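Warnthorpe Works Liaison Group
Minutes of the meeting held May 11, 2021, upstairs room, 10.00 to 11.40

Present: Iestyn Jarman (chair), Iolo Rosser (minutes), M. Beddoe, two from stores, one from the Sastoletti packing line.
Apologies: the night shift rep.

1. Last minutes
Agreed, with one change. Item 4 should read "the trial was extended", not "the trial was a success".

2. Rollitz trial
The chair went through the Rollitz summary. It claims the arm is ready for "light housekeeping tasks on the shop floor". He asked what was meant by light. The paper gives sweeping, wiping down and putting tools away, and then reports results for none of them. The results are all for moving cartons from one marked square to another.

Stores pointed out that cartons are the one thing already dealt with. The conveyor has done it for years and does not need a software update.

The packing line said that in fairness the carton work had gone well. 3882 lifts were logged and 197 stopped for a person to step in. Rosser asked who had been stepping in, and whether that person's time was in the costings. It is not. Action: Jarman to ask Rollitz for the hours.

3. Tidying and sorting
Rollitz would like to put drawer sorting into the next stage. Long discussion.

Beddoe's view was that sorting sounds easy to people who have never had to do it. Things lie on top of each other, handles catch, and half the job is knowing which bits are worth keeping. A machine that picks up a pair of pliers from a clear bench has shown that it can pick up a pair of pliers from a clear bench — no more than that.

The chair said he would want to see a drawer taken as found, with no laying out beforehand. The top drawer of the grey cabinet was put forward as a fair test: pliers, screwdrivers with yellow and orange handles, something with a blue handle in among them, cables as well, all in a heap.

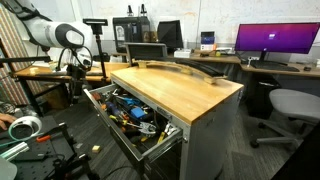 Rosser took the opposite line and said a drawer like that was too hard for a first go, and that failing it would tell the group nothing it did not know. He would sooner see one screwdriver put back in the right place, 5 times running, with no help. Stores thought both should be tried, easy one first. Agreed.

It was also agreed that any film sent by Rollitz must be at normal speed. The last one was not, and it took Beddoe two viewings to notice.

4. Cleaning at home
Sastoletti's leaflet on home helpers was passed round. No interest in taking it further. The leaflet says "soon" four times and gives no price.

5. Any other business
Kettle in the upstairs room still trips the socket. Beddoe to report it again.

Next meeting in July, date to be fixed once Rollitz have replied.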